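Tag der offenen Küchen bei Murby: mein Rundgang

Eigentlich wollte ich nur eine Stunde bleiben. Am Ende war ich den halben Tag bei Murby in der Halle und bin mit einem Beutel voller Prospekte und einem ziemlich genauen Plan für meine eigene Spüle heimgefahren. Geöffnet war am 12. August ab zehn, der Eintritt kostete nichts, und auf dem Parkplatz standen schon so viele Autos, dass ich hinten an der Gärtnerei parken musste.

Drinnen sind 18 Küchen aufgebaut, alle mit Namen, manche auch mit Preisschild. Ich bin einfach der Nase nach gelaufen (vorne gab es Waffeln!) und zuerst bei den Armaturen hängen geblieben. Dunkle Bronze zu weißem Marmor mit grauen Adern — auf dem Papier fand ich das immer etwas dick aufgetragen, aber mit hellem honigfarbenem Holz daneben hatte es mich sofort.
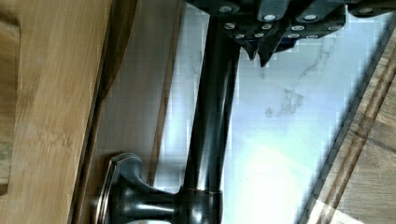 Lowri Probert
Redaktion Wohnen & Küche

Der Hahn ist ganz schön hoch, mit einem breiten Hebel an der Seite, und der Glanz ist viel wärmer als bei dem matten Schwarz, das gerade in jeder zweiten Küche steckt. Im Prospekt heißt die Serie Irnari und kostet 249 Euro, Montage nicht dabei. Die Dame am Stand meinte, man solle ihn nur mit einem weichen Tuch abreiben und die Finger vom Essigreiniger lassen. Das schreibe ich mir besser an den Kühlschrank, bei uns zu Hause ist das Wasser hart wie sonst was.

Weiter ging es zu den Arbeitsflächen. Was mir an Murby gefällt: Da stehen keine drei Zitronen in einer Schale und sonst gar nichts. Die Flächen sind voll, so wie bei Leuten, die frühstücken und es eilig haben. Ein großer Backofen aus Edelstahl für die Arbeitsplatte, ein gestreiftes Geschirrtuch obendrauf, ein Toaster, Vorratsdosen an der Wand entlang, ein Kochlöffel im Becher, ein Holztablett in der Mitte. Besonders verguckt habe ich mich in die petrolfarbene Dose mit dem eckigen Holzdeckel, und natürlich habe ich vergessen zu fragen, woher sie kommt.

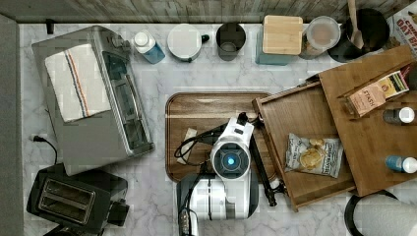 Mit einem Paar aus dem Nachbarort kam ich dann ins Gespräch über Steckdosen, das ewige Thema. Die beiden bauen im Dezember um und hatten einen Zollstock dabei, mit dem sie wirklich alles gemessen haben. Ihre Platte soll 36 Millimeter stark werden, der Planer von Gape hatte ihnen mehr als 46 einreden wollen. Ich finde ja die dünneren schöner, aber gut, ich muss auch keine Teigmaschine draufstellen.

Der Vortrag von Pidex über Schubladeneinsätze war mir zu lang, da bin ich nach der Hälfte raus und habe mir noch eine Waffel geholt. Und dann doch wieder zurück zur Spüle, ich konnte es nicht lassen. Von der Seite gefällt mir vor allem der Fuß, der unten wie eine kleine Glocke ausläuft, mit kupfrigem Schimmer am Rand.
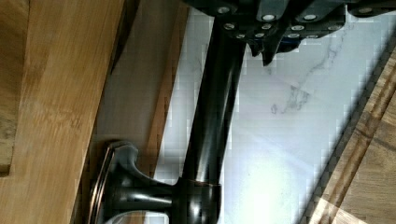 Bronze, Marmor und warmes Holz bei Murby

Ein Muster vom Marmor durfte ich leider nicht mitnehmen, man kann es sich aber gegen Pfand schicken lassen. Meins ist bestellt. Wenn es da ist, lege ich es neben unsere alten Eichenfronten und berichte, ob das zusammengeht.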